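Storing plastic patio furniture over winter in an unheated unit

Print this page
E-mail this page

Posted in Home & Yard, 6 Jan 2023

porchlight751

We moved from a house to an apartment in Ronmont in November and the patio furniture had to go somewhere. It is all white molded plastic: a table, chairs, and a set of Murkasico stools that come apart. I rented a small unit from Tovus Storage for $114 a month and put everything in it in one afternoon without much planning.

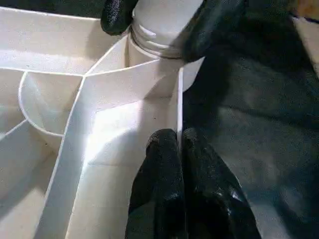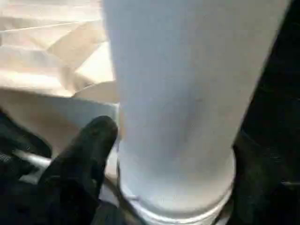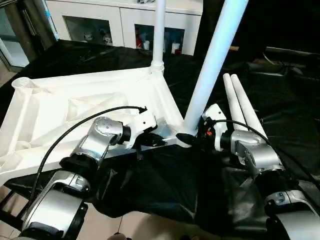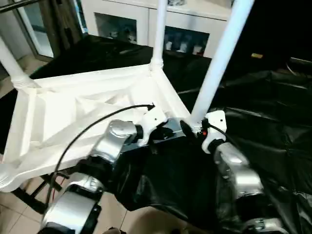
Can plastic furniture stay in an unheated storage unit all winter without cracking, and should I take the legs off the stools or leave them together? It gets well below freezing for weeks at a time. The unit is dry but it has a bare concrete floor and a metal roll-up door. At the moment the chairs are stacked, the table is on its side against the back wall, and the stools are piled wherever they fit. I also have two plastic tubs of cushions sitting on top of the table edge, which I already suspect is wrong.

I would like to go back once, fix whatever needs fixing, and then leave it alone until spring. The place is a long drive from the apartment.

gravel_and_twine
Member, 1347 posts

Cold alone won't usually hurt it. What cracks plastic furniture in winter is weight or a knock while it is cold. Most of the cheaper outdoor stuff is polypropylene, and some grades of it get noticeably brittle below freezing. A chair that would bounce if you dropped it in July can split at the leg in January. So the main thing is to get the load off it and then not handle it until it warms up.

Pick a mild day for your visit. If you can't wait for one, move things slowly and set them down instead of sliding them. Don't try to force any joints apart in the cold. Legs that are a tight push fit in summer will be tighter or looser in winter depending on the parts, and either way that is when collars split.

On the stools, take the legs off if they pull out by hand with a little twisting. If they don't, leave them together until spring. You save a lot of space by taking them apart but you won't protect the plastic much. If you do take them apart, keep the legs of each stool together with a strip of cloth or soft twine. Don't use packing tape. It leaves a gum behind that collects dirt all summer, and I have spent more time getting tape residue off white plastic than I ever spent cleaning the furniture.

Other things I would change:

Move the tubs to the floor. A load on the edge of a table will bow it over a few months, and it may not come back.

Lay the table upside down on some cardboard if there is room. On its side is all right if it is close to vertical and can't slip.

Check the chair stack is straight. A stack that leans puts its weight on one side of the bottom chair. Two short stacks are better than one tall one.

Put something between the plastic and the concrete. Old carpet, flattened boxes, a pallet, whatever you have. The floor won't damage the plastic but it does sweat when the weather turns, and you will get gray rings that take some scrubbing.

I rented a unit like yours for several years and lost one chair in that time. I lost it by stepping on it to reach a lamp.

murkyshed
Member

just leave it. mine sits outside all winter under snow and its fine. the sun is what kills it. bought new ones once in ten years

halfacre_notes
Member

The reply above has a point about sun. Years of ultraviolet do more to outdoor plastic than a winter in the dark, and if the surface feels chalky when you rub it then it has already lost some strength. I would still be careful with chalky pieces in the cold. Those are the ones that snap.

I'd worry more about the cushions. A closed tub in an unheated unit traps whatever moisture was in the fabric when you shut the lid -- and if they were packed in November after sitting out on a patio, they may not have been as dry as they felt. Open both tubs when you go. If there is any smell, take the cushions home and dry them properly indoors. Mice also like cushions a lot more than they like chairs. Tight lids help. Look for droppings along the base of the roll-up door, where there is usually a gap at one corner.

For cleaning, wait until spring. Dish soap, warm water and a soft brush will do nearly everything. Baking soda on a damp rag works on the gray marks. Skip anything abrasive on a smooth white finish, as it scratches and the scratches hold dirt. Be sure everything is dry before you stack it again next fall, including the ribs on the underside of seats, where water sits for days.

One thing on cost. At $114 a month you may be paying more to store the set over one winter than it would cost to replace. I did the same thing for a table I didn't even like. Ask Tovus whether they have a smaller size. With the stool legs off and the chairs stacked, you may fit in one.

porchlight751

Thanks. I went on a day just above freezing. The tubs are on the floor now and the table is upside down on boxes I got from Stępień Hardware. I split the chairs into two stacks. The legs came out of all but one of the stools by hand, and I left that one together. One tub of cushions did smell a little, so those are drying in the bathroom. I asked about a smaller unit and there is a waiting list, so I put my name on it.

Print this page
E-mail this page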